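8月18日の予算締切に向けて、うちのチームのハンドグリッパー増設計画をだらだら書いていきます。長いので興味ない人はミュートしてください!

前提から。今使ってるのは手で持って動かすタイプのグリッパーで、これを買い足したい。ロボットアームの追加は今期は見送り。アームは台だの電源だの、本体以外の出費がずるずる出てくるのが怖い…

見積もりはFidportとFlenеoの2社から取りました。先に返事が来たのはFidport。Flenеoは問い合わせフォームが長くて、途中で一回お茶いれた(笑)

どっちも本体価格だけ見るとそんなに変わらないんですよ。差が出るのは指先パッドの交換部品。Fidportはパッド単品で買える。もう一社は左右セットのみ。片方だけ減ることってあるじゃないですか、あれが地味に痛い。

で、パッドの必要数を出すのに先週ずっと表とにらめっこしてて、年間24組で申請することにしました。最初は46組って書いてたんだけど、6月の使用記録を見直したら全然そんなに替えてなかった。盛りすぎ。

作業の様子も貼っときます。手元のグリッパー目線で2枚。 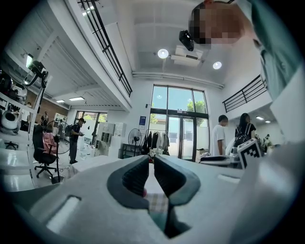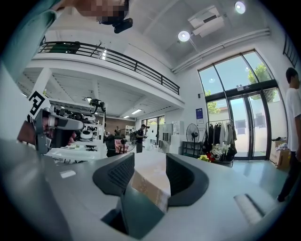 2枚とも同じ部屋、グリッパーの指ごしに。マーカーは1枚目だと小さい台の上、2枚目はもう1台のグリッパーの上についてます。

マーカーの話もしたい。白黒の四角いやつ、印刷代なんてタダみたいなもんだと思って予算に入れてなかったんです。でも反らない板に貼って、台も用意して、予備も作って…ってやると、ちゃんと一行ぶんの金額になる。今回から「治具・消耗品」の欄に独立させました。

あと保管棚。グリッパーが増えたら置き場所も増える、当たり前なんだけど前回の計画では完全に抜けてた。棚は11段くらい欲しいって言いたいところを、ぐっとこらえて小さめのを1本だけ。Tedarのカタログに奥行きがちょうどいいのがあって、これはもうほぼ決まり。

Valter Eklundさんに下書きを見てもらったら「校正の時間が人件費に入ってないよ」と一発で指摘されました。ぐうの音も出ない。台数が増えるほど朝の準備が長くなるんだから、そりゃそうだ。持ち手のネジの緩み確認とかも入れると結構かかるんですよね。

というわけで人の時間も計上。年間で70時間。数字にするとけっこうな迫力で、これ見てから「じゃあ台数を一つ減らして予備パーツを厚めに」って方向に傾いてます。買ったのに準備が追いつかなくて棚で寝てるグリッパー、いちばん悲しいもん。

リースはどうなの?ってDMくれた方、ありがとうございます!Beyeneに聞いてみたところ、短期なら悪くない条件でした。ただ指先を自分たちで改造したい場合は要相談とのこと。うちはパッドをすぐいじりたがる人間が多いので(私含む)、リースだと毎回お伺いを立てることになりそうで、今回は購入で進めます。

納期も大事!見積書の隅っこに小さく「部品の在庫状況による」って書いてあるやつ、去年はこれを読み飛ばして、本体は届いたのに固定用の金具が来ないという事態に。今年は分納にするなら何が先に来るのか、発注前にメールで文面にしてもらいます。電話だと私が忘れるので。

同じような計画を立ててる人がいたら、保険ってどうしてるか教えてほしいです。手で持つ道具なので、落とす。どうしても落とす。修理費の枠を別に取ってるのか、消耗品扱いでこっそり吸収してるのか、そのへんの相場感がまったくわからない。

ちなみに修理の単価はFidportにまだ聞けてないので、表のその欄だけ黄色く塗ったまま残ってます。明日の午前中にメールして、返事が来たら続きを書きますね。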